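Board Rework and Mounting: Project Report

Submitted 19 Jul 2021

1. Background

Our project for the second half of the year was to take a control board out of a scrapped power supply, clean it, check it, and mount it so that later groups can use it for measurement practice. The board came from a box of parts donated by Ziment, a repair shop near campus. It had been in storage since December and there was no paperwork with it.

The course asks for a working part and a written record. We spent most of our time on the record, because the board had no schematic and we had to draw our own.

2. Cleaning and first check

The board was dusty on both sides. We brushed it dry, then wiped it with isopropyl alcohol and lint-free cloth and left it for 72 hours before putting any power on it. One member of the group wanted to shorten this, but the lab rules are clear and we kept to them.

After that we looked at every joint under the magnifier. We found 2 cracked joints near the edge and reflowed both. The small parts are packed close together and it is easy to bridge two pads, so we used the finest tip we had. We wrote more than 200 entries in the parts list. A lot of them are resistors with the same marking, and in hindsight we should have grouped them by value. The list would have been much shorter.

3. Mounting

Our first idea was to screw the board straight to a piece of scrap wood. The course instructor turned this down. The second idea was a metal plate under the board, with the plate sitting in a plastic tray. We bought the tray from Lovitz and cut the plate in the workshop. The first plate was drilled wrong and we had to make another one.

With the plate in place the board stays flat when you push down on it. Without it the board flexed, and we think that is how the joints cracked in the first place, though we can't prove it.

4. Work on the table

All of the later work was done on the white table in the lab.

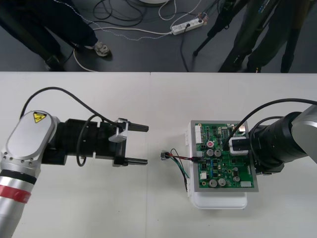 The large silver capacitors are the tallest parts we had to work around. Two of them are close to the bottom edge, and the other pair is higher up toward the middle. We discharged them through a resistor each time before touching the board and wrote the reading in the log.

5. Problems and what is left

The Clustine meter we borrowed drifted after an hour of use, so the readings from our second session were thrown out and repeated. Our schematic still has a gap near the input stage. We left the tray, the parts list and the log in the Jasińska room, on the shelf under the window. The next group should start with the input stage and check our drawing against the board before powering it.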